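Chapter 3
Choosing a Gripper

Pick up a fork from a flat table and pay attention to your fingers. One of them probably slid down to the tabletop and tipped the handle up before your thumb closed on it. You used a fingernail, a bit of friction and a lot of practice, and the whole move took less time than reading this sentence. Now try it again with two stiff fingers that can only open and close! That is the problem this chapter is about, and it is one of the most enjoyable problems in robotics.

In Chapter 2 we treated the hand as a point at the end of the arm. That was fine for planning paths, but a point can't hold anything. From here on the hand has width, weight, a cable that has to go somewhere, and fingertips that touch the world in small and surprising ways.

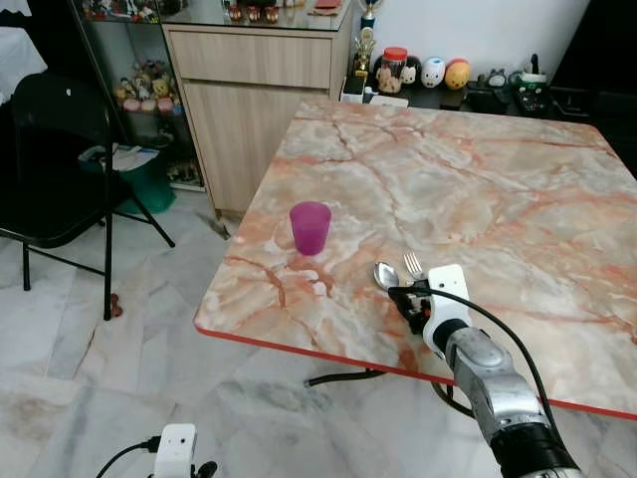

Figure 3.1 Robotic gripper at the handles of a spoon and a fork. The black cable loops above the gripper and runs down the outer side of the arm.

Flatware makes a wonderful test. The handles are thin, they lie close to the surface, and polished metal gives a fingertip very little to hang on to. A plastic cup asks for something else: a wide opening and a gentle squeeze. A gripper that does beautifully on one may struggle with the other, so we will always test with both.

We will compare two grippers, the Kastar and the Plevton, on the same arm and with the same Mahuika controller. The Kastar has long, narrow fingers. The Plevton has shorter ones with soft pads, and it closes more slowly. Each gripper gets 19 tries per object, and every try goes into the Dilluvell log sheet at the end of the chapter, including the ones where the fork skids off the table. Keep those! A dropped fork tells you a great deal about finger angle and approach height.

Before you start Section 3.1, review friction cones on page 152.

3.1 What the Fingertips Touch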